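April 24, 2022

Table in the front room, continued from the February notes.

Started with the joint. Harsh had it down as a glue failure, but running a fingernail along it I get a small step at one end and nothing at the other, so the panels have moved against each other and the glue is probably fine. Feeler gauge is still at Fultmont with Selvaraj. Left it alone. If the step is the same in two months I'll ease it with 200 grit on a long block and put oil back over it.

Finish: wiped one patch with plain water and a cotton rag, one with the Nodon cleaner diluted 1 to 20. Smudges came off the same with both. The Nodon patch felt slightly tacky for a while afterward and I had to go over it again with clean water. Will stick to water. Malsha asked if we could just wax the whole top and be done with it. My answer is still no, wax and the mouse will not get along, and it will drag dust into the joint.

Also went through what lives on the table, which was the actual complaint last time (Oisín says he can't put a plate down). Agreed so far:

- vase with the dried flowers stays, far edge
- everything else small goes along the far edge too, near side kept clear
- one mouse, one pad, and the pad gets used

The pad is the part that keeps slipping. People pick up the mouse and work straight on the wood, and I'm fairly sure that is where the dull spot comes from. The pad with the cartoon dog is big enough and lies flat enough once it has been pressed under books overnight.

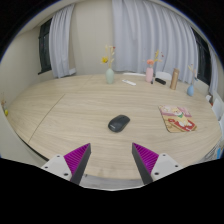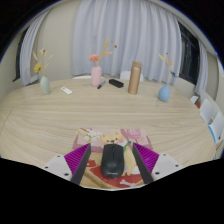
Mouse on the bare wood in one, on the dog pad in the other.

Tried the mouse both ways for a while, same browser window, same settings. On the wood it skips when I move along the grain and is fine across it. On the pad no skipping in any direction. Shafiq thinks it's the oil finish reflecting back at the sensor. Could be. He also wants to try it on the offcut from the Prerkus shelf, same oil but one more coat. The offcut is in the rack behind the band saw, I'll get it out for him.

Corners of the pad: if they start lifting again, back under the books. Do not iron it - Harsh did that with the old one and the print came off on the ironing board.

Paid 33 for the new felt feet from Bhattacharjee, receipt is in the drawer. Only fitted two, the other legs need the old adhesive scraped off first and the scraper has gone missing. Table rocks slightly until that's finished, so no full cups near the rim please.

To do: scraper, feeler gauge back from Selvaraj, offcut for Shafiq. Check the dull spot again in daylight with the lamp off.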